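Following the Moons of Jupiter with a Small Telescope

Feb 28, 2019 | by the Pedo project group
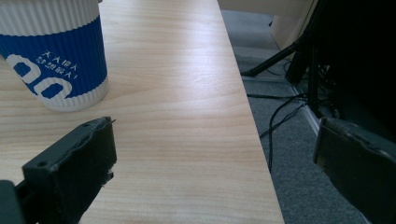
Udaseck School, Astronomy Club

We wanted to find out how long Io takes to go once around Jupiter, using only the club telescope, a watch and a lot of graph paper. Galileo saw these moons with far worse glass than ours, so we figured we had a chance!

We called our project Pedo and started in May, when Jupiter was up for most of the night. Our first site was the school roof in Bamberg, but the street lamps were annoying, so we moved to the field behind the gym. Over the whole project we made 411 sketches. Each one shows the planet as a circle and the moons as dots, with the time written next to it.

The hard part is that the moons all look alike. They sit nearly in a line, and on a bad night Io and Europa are easy to swap. We fixed this by measuring every dot in Jupiter widths and typing the numbers into Magsi, a little program one of us wrote for the club. It ended up holding 1321 positions, and it draws a wavy curve for each moon. Seeing the first real wave come out of our messy dots was the best moment of the year.

We threw out 56 sketches where clouds came in or the time was missing. From the rest we got a period for Io of 1.8 days. The accepted value is 1.77 days, so we were thrilled. Callisto was harder (it takes more than two weeks, and we kept losing it to rain), and our curve for it still has a big gap.

Next time we would like to time Io's eclipses, when it slips into Jupiter's shadow. That needs a steadier mount and somebody willing to stay up with a stopwatch. We already have people asking to do it!

Last updated: Feb 2019
Contact the club | © Udaseck School Astronomy Club | Back to top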